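Speaker notes – butter talk, Minden food evening
November 23, 2020

Start with the toast. Everyone gets a plate with two pieces, one spread with supermarket butter and one with the cultured butter from Prodeo. Don't say which is which yet. Let people eat while the stragglers find a seat.

Ask for hands on which they liked better. Last September the room split down the middle, so be ready for that. Some people grew up on sweet butter and the sour kind tastes off to them. Fine, move on.

Then the basics. Butter is cream that has been shaken until the fat clumps. For cultured butter you stir in a spoonful of live yogurt first and leave the cream out overnight. I use 400 grams of cream, enough for a small block and a glass of buttermilk.
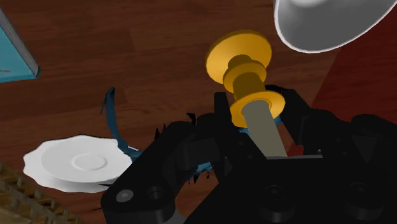 Part 2: Making it at home

Say this slowly, people write it down. Whip the cream past the stiff stage. It goes grainy, then splits. Pour off the buttermilk and keep it for pancakes. Rinse the butter in ice water 3 times, pressing it with a spatula. Salt goes in last.

Common question: which cream? Urow if you can find it, any heavy cream without thickeners if you can't. Aidoo is good too but costs more – I save it for the table.

Storage: a week in the fridge, wrapped. It freezes well.

Pass around the second plate, the one with radishes. Recipe sheets are by the door. Ten minutes left for questions.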